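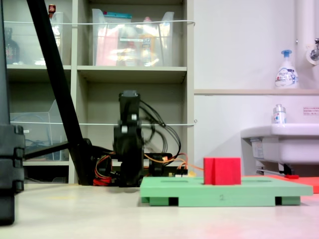
Linnea Magnusson wants to know if anyone has gotten candle wax out of a cotton tablecloth without leaving a greasy ring. It's my grandmother's, white with a woven border, and a red taper dripped all over one end of it at New Year's. I've scraped off what I could with a butter knife. There's still a pink patch the size of my palm and I'm scared to put it in the wash. Do I iron it? Freeze it? My sister says boiling water, which sounds nuts to me.

Posted 4th January

Knut Engelhardt
Your sister isn't nuts, but I'd start with the iron. Lay the cloth on a folded towel, put plain paper towels over and under the spot, and press with a warm dry iron for a few seconds at a time. Swap the paper whenever it soaks through. I went through 11 sheets on one napkin last winter, so have the roll handy. That only gets the wax, though — the red dye is a separate fight. Dab some rubbing alcohol on a hidden corner first, and if the border colors hold up, blot the pink part from the back. Then wash it warm and let it air dry. Do NOT put it in the dryer until the pink is totally gone or you'll be looking at it forever. Mine took three rounds and I can still sort of find the place if I squint.

mladenovic28
freezer!! worked great for me but it was a rug so idk

Linnea Magnusson
Thanks, both! Ironed it tonight and the waxy feel is gone. Still pink, so I'm off to buy alcohol tomorrow. Knut, did you use the 70 percent kind or the stronger one?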